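Waaka extends Atlow endurance lead after late fuel call

Waaka held on to the lead of the Clamier endurance series at Bavville, completing 323 laps and finishing 25 seconds clear after a split fuel strategy in the closing two hours.

Delwyn Wihongi took over the car in third place and ran a leaner engine map through a 30-lap stint. That allowed the team to skip the final full stop and take fuel only — no tires, no driver change. The two cars ahead both pitted for a full set and rejoined behind.

Rear tire wear was the main limit in the last hour. Wihongi lost up to a second a lap in the long right-hander after the pit exit, but traffic in the lower class kept the chasing car from closing the gap.

The result puts Waaka 14 points ahead in the standings. A post-race check of ride height and fuel flow found no infringement.

The next round is the 1,000-kilometer race at Atlow in March.
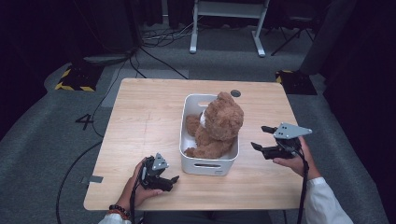

Entry list for Atlow

Entries close at noon, two weeks before the first practice session.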